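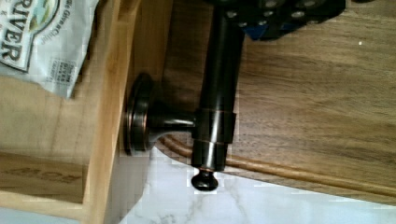
Vustard K2 chore arm, countertop model
Maker: Ametti. Control software: Stutex 3.1

Can it do the housework yet? Some of it. Slowly. Read this before you order, we get a lot of returns from people who only watched the film.

What it manages now
Drawers with a bar handle. Cupboard doors, if there's something to get hold of. Picking up mugs, jars, fruit, a slice of bread. Wiping a flat worktop, straight passes only.

What it doesn't
Wet glasses. Folding towels (it will have a go, you won't like it). Thin lids. Plastic bags, the grip closes and the bag just moves. Anything behind somthing else. 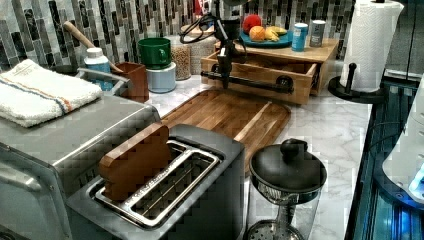

K2 at a drawer with a bar handle, kitchen worktop.

Tested figures
We logged 3,310 drawer pulls in our own kitchen before putting this on sale. 3,263 opened first go. The other 43 opened on a second try and 4 not at all, handle slipped. Those are good numbers for drawers. Don't read them across to anything else, a crowded worktop is much harder and we havn't got a figure we'd print.

Speed
A person clears a breakfast table in a few minutes. K2 takes most of the morning and wants checking on. Fine if you're out, annoying if you're in.

Fitting
Clamp or screw-down base, both in the box. Needs a socket within reach. Keep cables clear of the hob.

Options
Jireš soft finger pads, 290 a pair. Worth it for mugs and fruit, no help at all with lids. Spare cable set, ask.

Delivery
Next batch Febuary. Trade orders, put your account number on the form or it goes to the back of the queue.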